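Skarkeo rotary tool, blue version: my review after 10 weeks

I bought this tool in January from a small shop in Saltville, because my old one became too loud and my neighbor complained. I use it mostly for cleaning the edges of printed plastic parts, and sometimes for polishing. I am not a professional, so please read my opinion as the opinion of a hobby user.

The first thing I liked is the grip. The black part near the nose has small vents, and my fingers find the right place without looking. The body becomes wider toward the back. For my hand it is comfortable, but my sister has smaller hands and she holds it closer to the front. 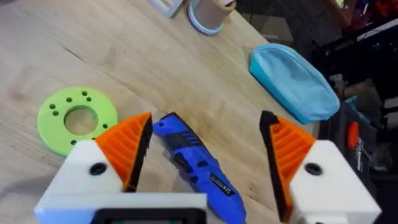
The tool on my work table, with a green printed ring and the light blue pouch.

Rings like the green one are a good test, as the small holes need a gentle hand. On low speed the tool cleans them nicely. On high speed the plastic melts and sticks to the bit, so I stay low and make short touches.

What I don't like: the text on the label is very small, and I had to look for the speed settings in the manual. The switch is also stiff. After 200 parts it is a little softer, but I still need my thumbnail.

I would buy it again for plastic and light work. For metal I would choose something stronger.

4 out of 5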